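Plollgate Reuse Store: progress report to the Zenduvlow Fund

Prepared by Felista Mohamedi, stores lead
July 18, 2026

1. Period and purpose

The grant covers the sorting, grading and reissue of donated household textiles and small soft goods at the Plollgate store. This is the second report. It deals with the condition of the bins, the sorting rules for small fabric items, and the change to the intake route agreed after the first report. Spending is set out in the separate sheet sent by Lovely Bautista and is not repeated here.

2. Intake

Donations continue to arrive mixed. A typical sack holds clothing, bed linen, kitchen cloths and a quantity of small items that fit none of the main grades: pouches, pencil cases, single socks, drawstring bags, covers for things that are no longer with them. In the first period these were put to one side and dealt with at the end of the day. The pile grew faster than it was cleared, and in November we held 19 sacks of unsorted small goods with no shelf space left for them.

Small items now go straight to the sorting bins and are separated there a few at a time. Tipping a full sack into a bin was tried and stopped. Items hid one another, and cases were being graded as cloth without anyone checking whether there was something inside.

3. Sorting rules for small items

The rules in use are as follows.

Cases and pouches are opened, emptied and closed again before grading. A case with a working fastening is grade A or B according to wear. A case without one is grade C and goes to the repair shelf.

Loose cloth items are laid flat and checked on both sides. Socks are held for pairing for 20 days, then released to rag.

Strong colours are kept apart from pale goods from the bin onwards. Dye transfer in storage accounted for most of the grade losses in the first period, and bright reds, oranges and blues were the main cause.

Anything that cannot be named by the person sorting it goes in the query tray. The tray is cleared weekly.

4. Condition of the bins

The grey bins were bought second-hand under the first instalment. The sloping sides make it easier to get at items lying near the walls, and the size suits small goods well. The paint is another matter.
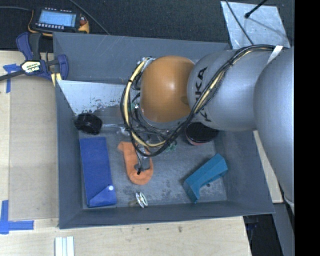 Wear is heaviest on the floors and along the edges, where the finish has lightened. The floors are scratched and marked with dark blotches. We wiped all 13 bins with a damp white cloth and found no colour coming off on it, so the marks are not thought to be a risk to stock. Two bins had a rough spot on the rim that could snag knitted goods – both have been sanded and returned to use.

Repainting was considered. The quotation from Trekar was higher than the price of replacement bins of the same pattern, and the work would have taken the bins out of use for longer than we can manage. We propose to keep them as they are and to inspect rims and floors once a quarter. A loose liner was also tested in one bin. It moved when items were lifted out and collected lint underneath, and it has been withdrawn.

5. Output

The store set a target of 200 small items graded and shelved per week. The target has been met in most weeks since the new route began. The weeks in which it was missed were those when the repair shelf was full and grade C cases had to wait in the bins. The backlog from November has been cleared except for one sack of odd covers, which is being worked through alongside current intake.

Reissue is slower than grading. Cases and pouches leave quickly, mostly in packs made up for schools. Single cloth items do not, and we hold more of them than we would like. A mixed pack is being put together as a trial.

6. Matters outstanding

Labels. The colour labels on the shelving do not match the wording on the grading card. New labels are on order.

Repair shelf. A second shelf is needed. The cost can be met from the amount set aside for repainting, subject to the Fund's agreement to move it between headings.

Query tray. Items are being left without a date slip. Staff have been reminded, and a pad of slips is now fixed to the tray.

7. Request to the Fund

We ask the Fund to agree the transfer described in section 6 and to confirm that the quarterly bin inspection is acceptable in place of repainting. The inspection sheet is attached as annex B.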